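Visit to the Drurenau waterworks open evening, December

The Drurenau tenants' union took 14 of us up to the treatment works last month, after the district council said the flat water charge would go up again in the new year. The works opened its gates at four in the afternoon and we were there until just before seven.

Feven Gudeta from the council's utilities office met us at the gate and walked us past the settling tanks. Two of the eight pumps date from before the merger with Orkano and both were out of service. She said parts were on order. Tolera Lemma, a fitter and shop steward at the works, said the crew had been asking for those parts for two winters.

Inside, the council had put up boards on the new tariff. A household pays the same whether one person lives there or six. The boards gave 3,000 households as the number billed, and 78 as the number behind by more than a year. Akash Sachdeva asked what would happen to the 78. Gudeta said no one would be cut off before spring, and that after that it would be up to the council. She would not put it in writing.

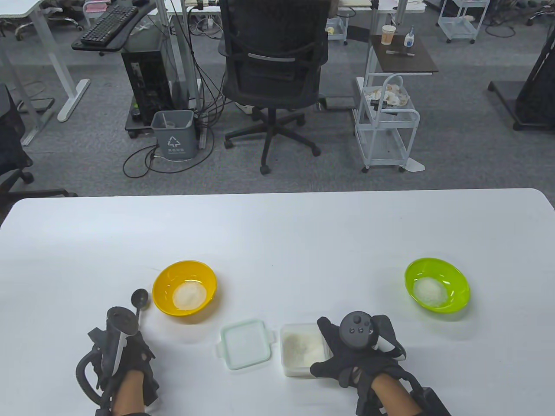 Rice, two bowls and a container with a lid.

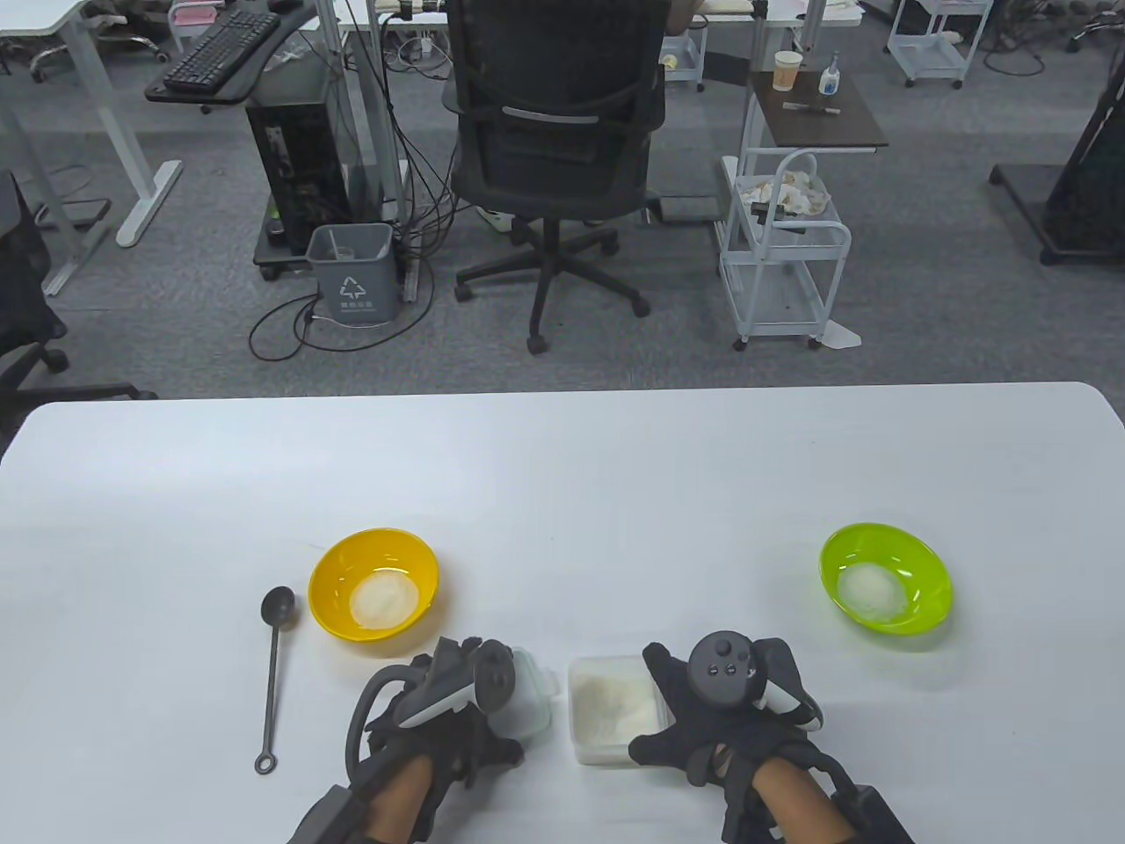

Lemma took us into the control room next, where the night shift is now one person. It used to be three. If an alarm goes off at the Sikden reservoir, that one person has to phone someone at home and wait. Mesfin Alemayehu wanted to know how this fitted with a higher charge, and got the answer that staffing comes out of a different budget.

We finished in the canteen with tea and a short meeting - mostly questions about the petition. It can be signed at the Halilović bakery or at the union office, mornings only. Tsion Sisay is collecting the sheets and wants them back before the budget vote. She also needs two more people to speak from the public seats. Each speaker gets three minutes and has to sign up with the clerk by noon on the day.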